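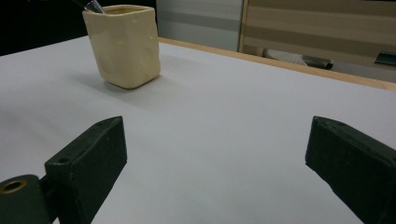
Archie Geddes wanted it minuted first thing that he would be happy with one pen pot on the front table and no more, and that a cup does the job as well as anything you could buy.

MINUTES, Laing Studio members, 2020-02-26
Back room, Stetport

Present: Solène Rey (chair), Calum Niven, Asnakech Beyene, Archie Geddes, Gregor Moffat (minutes, sorry for the handwriting, typed up after)
Apologies: none recieved

Started a bit late, kettle.

1. Last minutes
Agreed. Calum asked for "glaze bucket" to be changed to "slip bucket" under item 4. Changed.

2. Front table
Long one this. Solène's view: table is for signing in and for paying, people keep using it as a shelf. Last open evening there were bags on it, somebody's lunch, a bisqued bowl with no name. Visitors couldn't find where to sign.
Asnakech: keep it white, keep it bare apart from sign-in book, pen pot, card reader. Card reader goes back in the drawer at close.
Calum thought bare was a bit unfriendly. Wants one finished piece out so people know what we do here. Solène fine with one piece, changed monthly, no plinth.
Archie: the pot is a finished piece. Squarish cup, hand built, cream glaze, walls a bit wobbly, people pick it up and ask about it. Why have two things.
Some back and forth. Asnakech said if it's the display piece it can't be full of pens. Archie said pens show what it's for. Calum said one pen then. Left at that, one pen and the cup, see how it goes till April.
AGREED: sign-in book, card reader, cup with a pen in it. Nothing else on the front table overnight.
ACTION: Solène to do a small sign for the coat hooks re bags.

3. Pens
Came out of item 2. They walk. Calum bought 18 before Christmas and can't find any. Asnakech found a few in the tool trays with clay up the barrel, binned them. Suggestion of a pen on a string, not liked. Suggestion of pencils, Gregor (me) in favour, sign-in book paper takes pencil fine. Solène says pencil is no good for the payment slips.
AGREED: pens for the slips, pencils for everything at the benches. Marking up greenware with a pencil only please, ink has been seen on two handles.
ACTION: Calum to get pencils. Cheap ones.

4. Cream glaze
Members asking for the recipe for the cream on the hand-built ware. It's the Orner base with the tin cut back, Asnakech has it written down at home. Breaks to tan on the rims if you wipe back a bit, which people like, but it's gone on too thick lately and crawled on the flat bits. Two coats, not three. Stir it properly, from the bottom, not just swirl.
Archie asked if the lumps and dimples could be smoothed out of the test pieces before they go up on the board. Asnakech said no, those are from pinching the walls, nothing to do with the glaze, and she likes them. Calum likes them as well. Archie noted as not minding either way.
New batch due. Enough in the bucket for one more firing, maybe.
ACTION: Asnakech to bring recipe, pin inside glaze cupboard door. Gregor to sieve old batch before topping up.

5. Hand-building evenings
8 booked on the next block, room for 2 more. Solène would rather stop there, the benches get tight and the slab roller queue is silly as it is. Calum to lead the square forms session again, cups and small boxes, folded corners. Went well last time except for seams opening up at the base. He says score deeper and leave them under plastic overnight, people are rushing to get them on the shelf.
Question of whether people can take a second cup in the same session. Yes if there's shelf room. If not, no.
Asnakech asked for rims to be softened with a damp chamois before drying, had a few sharp ones through.
AGREED: cap at ten.
ACTION: Calum to cut the cardboard templates, old ones have gone soggy.

6. Kiln
Bolance kiln fine. Top shelf still a bit cool, put small stuff there. Cones on every shelf from now on. Archie to show Gregor how the log works as I have been filling in the wrong column, apparently since I joined.
Kiln wash needed on four shelves. Nobody put their name to it. Solène did, after a pause.
ACTION: Solène, kiln wash.

7. Unclaimed work
Shelf by the sink is full again. Mostly test tiles, some mugs, a large dish with a crack. Notice to go up, names and a collection date, anything left after that goes in the seconds box or back in the reclaim if it's not fired.
Calum wants the cracked dish if no one comes for it, for the birds.
Archie asked where the pen pot came from in the first place as no mark on the bottom that he could make out. Gregor thought an earlier evening class. Solène thought Asnakech. Asnakech says not hers, she'd have done the corners squarer. Not resolved. It stays anyway.

8. Wiping down
White tables show everything. Damp sponge first, then dry cloth, NOT the other way round, it just smears the dust about. Clean water, change it. The front table gets done last thing by whoever is locking up, lift the book and the cup and wipe under them, don't go round.
Archie says the sponges are a disgrace. Agreed, new ones.
ACTION: Gregor, sponges. Also bin bags if passing.

9. AOB
Calum, radio in back room has gone crackly, anyone got a spare.
Asnakech away for part of April, dates to Solène. Someone else to mix glaze while she's off, Archie willing if the recipe is legible.
Solène, please rinse mugs (the drinking ones). Those on the left of the sink are for tea, those on the right have had glaze in them. Label to go up.
Gregor asked could we finish on time next month as there's a bus.

Next meeting in April, same room, date by email. Calum to bring biscuits, not the ginger ones.

G.M.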